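Brellier Clothing Swap Returns for Its 5th Year

June 12, 2021

The sweaters are coming out of the closets again in Brellier, and if you have a few that no longer fit, or that you simply never reach for, the organizers of the town's clothing swap would be very glad to have them. The swap is back for its fifth year at the old Lobo schoolhouse, and sorting has already begun, a little at a time, on tables set up wherever there is good daylight.

It may seem odd to be thinking about knitwear in June, but the warm months are when people finally empty their winter shelves, and last year more than 300 pieces came through the door. Everything gets looked over, folded and sorted by size, with the woolens kept apart from the cottons so that nothing gets snagged or stretched along the way.
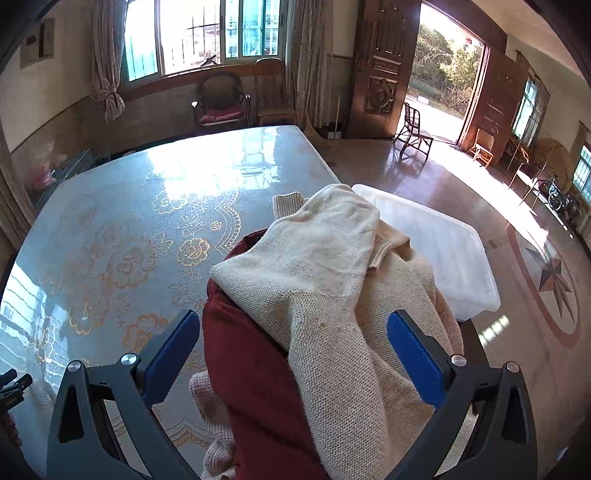

A cream knit sweater and a dark red garment in a pile on a flowered tablecloth.

Knits are always the first to go, the organizers say, and they would love to see more of them, along with children's coats and anything in larger sizes. Clothes should be washed and dry, and small repairs are fine - a missing button or a loose cuff can be mended by the sewing circle from Brorkura, who have kindly offered to bring their baskets and their good thread once more.

Bags may be left in the schoolhouse porch any morning through the end of the month. There is room for 60 visitors at a time on the day of the swap, and there is no charge to come in, though a plate of something to share is always welcome at the coffee table. Whatever is left over will be packed away for the winter swap in November.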